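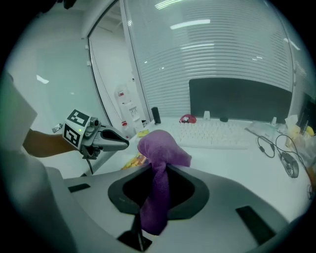 Cloth Library opens at Prastow

We're thrilled to say the cleaning cupboard swap has grown up! What began in March as a box of spare dusters by the back door is now a proper Cloth Library, with its own shelves, a wash rota and 155 cloths in circulation — microfibre for windows and screens, cotton for polishing, old towelling for the really mucky jobs.

Borrowing works much as it does with books. Take up to six, use them for a fortnight, and bring them back unwashed in the bag provided. We do the laundry in one big load at 40 degrees with no fabric softener (it clogs the fibres and leaves streaks on glass, as I found out on my own kitchen windows).

Jawad Farooqui came up with the colour system, and I love it. Purple is for glass, yellow for kitchens, blue for bathrooms and green for anything outdoors, bikes included. Please stick to it, especially with the blue ones!

So far 51 households have joined, nearly half of them from the Clamusel side of the estate, where we hardly knew anyone a year ago. Several have brought in worn-out shirts to be cut up and hemmed, and the flannel ones make wonderful dusters.

We could still do with a second drying rack and some strong pegs. If you have either going spare, leave them at the Ernier Road entrance with a note for Benedikt Mösli, who is also taking names for the April hemming evening. Bring your own scissors if you can — ours are dreadful.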